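**From:** Facilities and Learning Spaces Office, Skodetberg
**To:** rooms-list
**Date:** 17 Jun 2020
**Subject:** Re: Portable whiteboards: cleaning, marking and return

Dear list members,

Thank you to the departments that replied to the office's first message on portable whiteboards. The replies showed that several points needed clearer wording. The earlier message is quoted in part below, with the office's response after each passage. Where the two differ, please follow this message.

> Each teaching and meeting room on the Katiyar corridor will be issued one portable whiteboard and one eraser. Boards are to be wiped after every use and returned to the rack before the room is released.

The arrangement stands. Two departments asked whether a board may be left out when the same group has booked the room again later in the day. It may, provided that the booking sheet shows both sessions and that no other group is booked between them. The board should then be left flat on the table, writing side up, with the eraser next to it. Boards should not be leaned against the wall. The walls in these rooms were repainted in January and already show marks at table height.

> Please use only the markers supplied. Red has proved difficult to remove and should be avoided where possible.

This passage drew the most comment. Staff in the drawing and planning sections use red for corrections and do not wish to give it up. The office has reviewed the matter and withdraws the request to avoid red. It asks instead that red writing be removed at the end of the session in which it was made. Writing left overnight tends to leave a faded trace after the first pass, and the next user often writes over it.

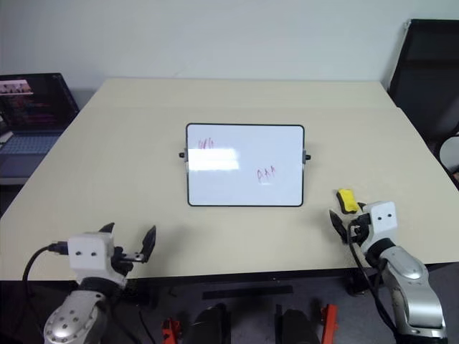
*Portable board with red marker on the writing surface; eraser at right.*

Partly faded writing of this kind should be treated before anything new is added to the board. The procedure is as follows:

1. Wipe the whole surface with the dry eraser, in straight strokes along the length of the board.
2. If a trace remains, go over it with a fresh dry-erase marker and wipe again at once.
3. If a trace still remains, apply a small amount of Florkora board cleaner to a soft cloth and wipe the affected area. Do not spray the board directly.
4. Dry the surface with a second cloth before returning the board to the rack.

Kitchen cleaners and scouring pads must not be used. Of the 80 boards in circulation, 7 have been withdrawn with scratched surfaces, and these cannot be restored.

> Boards with side knobs should be handled by the frame only.

One department reported that it had been lifting its board by the knobs, having taken them for handles. On boards fitted with side knobs and brackets, the knobs are meant for mounting the board in a stand. Please carry these boards with both hands on the long sides of the frame. If a knob has worked loose, tighten it by hand and report it. Tools should not be used, as the thread in the bracket is easily stripped.

> Erasers are to be replaced by the office on request.

Erasers have been disappearing at a higher rate than expected. The stores record shows 190 issued since January, which is well above the number of rooms. Many are likely to be in desk drawers and cupboards, and the office would be grateful if departments would look for them. Used erasers can be handed in at the Billetti stores counter in exchange for new ones, one for one. Requests for additional erasers without an exchange should be made by the department's room contact.

An eraser should be exchanged when the base layer leaves gray streaks on a clean board or has begun to separate from the upper body. Before that point, it can be restored by brushing the base with a dry brush over a waste bin. Erasers must not be rinsed under the tap.

> Boards are to be checked at the end of each month.

Several members asked what the check should include. Room contacts are asked to look at the following:

- the writing surface, for scratches and for writing that does not come off by the procedure above
- the frame, for gaps at the corners
- the knobs and brackets, where fitted
- the eraser, for wear

The result should be entered on the room sheet. A board in good order needs only the date and the contact's initials. For a board that is to be withdrawn, please add a short description of the fault and leave the board at the Billetti counter with the room number taped to the back.

One further matter was raised that was not covered in the first message. Groups have asked whether work on a board may be kept for a following session. The office cannot hold boards for this purpose. Users who wish to keep their work should photograph or copy it before leaving. A board left with a note asking that it not be erased will be wiped when the room is next prepared.

Comments on this version should be sent to the office, not to the full list, within 7 working days. The revised text will then be posted in each room and will replace the sheet currently displayed beside the rack.

Facilities and Learning Spaces Office
Skodetberg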